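Can a robot tidy up the cables yet? (or any other job at home)
Home & Workshop Machines > General talk

heltovero_fan
10 May 2023

I keep reading that machines for the home are a year or two off. I would like to hear from people who have used one for real chores, or who work with them. I don't mean robot vacuums. I have had one of those for years and it does the floor well enough, provided I go round first and pick everything up. It is the picking up that I want done.

My own test would be the charging corner. Every house has one. Power strips on the floor, chargers in them, leads going off in every direction. I would want the machine to unplug what isn't in use, wind up the leads and put them in a basket. A child of ten can do it. Can a machine?
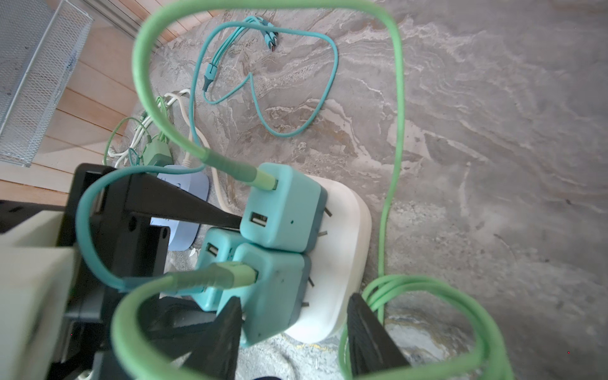
I would also accept half the job. If it could pull out a USB lead and lay it to one side without dragging the rest along, I would call that useful and might pay for it.

Lorenz Plattner
Posts: 2086

Short answer, no. Longer answer, parts of it, on a good day, slowly.

I worked for 13 years on assembly lines, the last few at Hofstetter, where we fitted wiring looms. We had arms for the housings, the screws and the testing. The looms were done by hand the whole time I was there. We looked at automating them twice and dropped it both times. A housing comes down the line the same way up every time. A cable never lies the same way twice, and when you pull one end you don't know what else will move.

A home is worse because there is no fixture. On the line, if we wanted a part held still, we built something to hold it. Your power strip slides about on a hard floor as soon as you tug on it. You need one hand on the strip and one on the plug.

corina_g

I disagree with a fair bit of that. The line work Lorenz describes was done to a cycle time. If the arm couldn't do it in 30 seconds it was no use to the plant. At home I don't care if it takes all afternoon. I'm at work. It can have 125 goes at one plug for all I mind, as long as it doesn't break the plug.

Also, the cameras near the fingers have made a big difference. The old arms were blind and went to a position. The newer ones look at what they are about to take hold of, up close.

Lorenz Plattner
Posts: 2086

Looking is the easy part. Leads that are the same colour and cross over each other are still a problem, even for a good camera close up. You can see the connector and you can see a loop of cable, but which loop belongs to which connector? A person gives it a small pull and watches what moves. That is a skill, and I haven't seen a machine do it reliably.

As for having all afternoon, 125 goes at a plug with a hard gripper and there won't be much left of the socket. 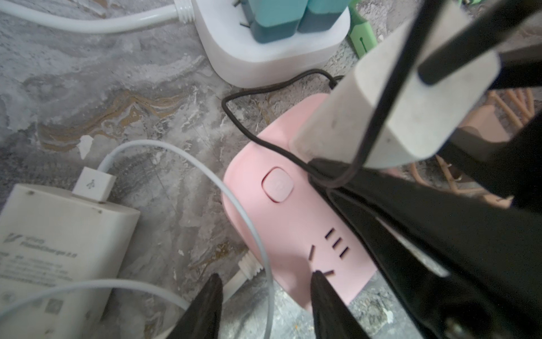 And mains plugs are another matter from USB. They grip harder and the bodies come in all shapes. You often have to rock them a little to get them out. Too little force and nothing happens, too much and the whole strip comes up off the floor with everything else still in it.

Leopold M

Has anyone mentioned switching off first? I would not want a machine pulling plugs out of a live strip. A lot of strips have a button. Pressing a button is well within what these arms can do, so I would start there.

corina_g

Fair point, and I agree. Button first, then the leads, then the plugs. I would leave the power banks to last.

ela_szcz

I run a small repair shop, mostly phones and tablets, and we had a bench arm from Brevik on trial in April. Some notes from that, as they bear on the question.

It was good at picking up one thing from a clear surface. Chargers, screwdrivers, small boxes, all fine. It could press switches if we showed it where they were. It pulled USB leads out of a charger if the charger was clamped down. With the charger loose it tended to pick up both together.

It could not untangle. We gave it two leads wound round each other and it made the knot tighter. It could drop a lead into a tray, but half of the lead hung over the side and it took that as finished. Winding a lead up neatly was beyond it, and the man from Brevik said so before we asked, which I respected.

We sent it back at the end of the trial. I would have it again for sorting returned chargers, where they come in a box and the leads are already off.

heltovero_fan

Thank you, that is the sort of thing I was after. How long did it take over one lead?

ela_szcz

When it worked, longer than I would take but not silly. When it didn't work it just kept trying until one of us stopped it. I didn't time it.

Liesl R

I think people are asking for the wrong thing. My mother has bad knees and can't get down to the floor. She doesn't need the leads wound up. She needs the one plug pushed in or pulled out, and the lead passed up to her. If a machine at Holtitby (that's her sheltered housing) could do only that, it would be worth having, even if it left a mess behind.

So for me the answer to the first post is "nearly", depending on what you count as the chore.

Lorenz Plattner
Posts: 2086

I can go along with that. Pulling one named plug, with a person there to say which one, is a much smaller job than tidying. Pushing one in is harder than pulling one out, though. The pins have to line up, and you can't see the slots once your own fingers are in the way. Same for the machine.

corina_g

Then let's put down a list, so that we are all arguing about the same thing. In order of difficulty as I see it. Shout if you would move any of them.

1. Find the strip and press its button. Can be done now, I think we all agree.

2. Pull one USB lead out of a charger that is sitting firmly in the strip. Can be done, with misses.
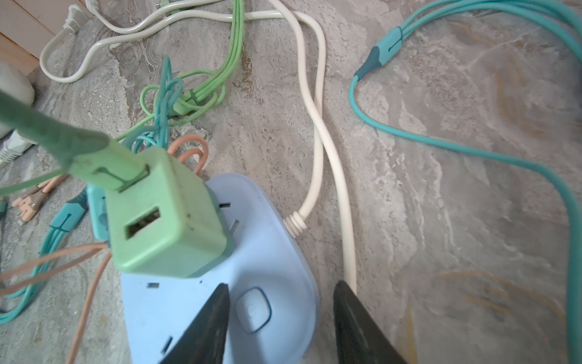 3. Pull the charger itself out of the strip. Sometimes. Needs something to hold the strip.

4. Separate leads that are lying across each other. Not yet, unless they are only lying loosely.

5. Wind a lead and put it away. No.

6. Plug everything back in where it was. No, and I wouldn't trust it.

Leopold M

I would swap 3 and 4. Loose leads can be moved one at a time if you don't mind a few mistakes. A tight charger is a matter of force, and the lighter arms haven't got it.

ela_szcz

Ours had enough force for 3, but the strip had to be fixed to the bench. I would keep the order as it is.

heltovero_fan

I'll do the corner myself this year, then. If anyone gets to number 5 with a machine they can buy, please come back and post the make and the price.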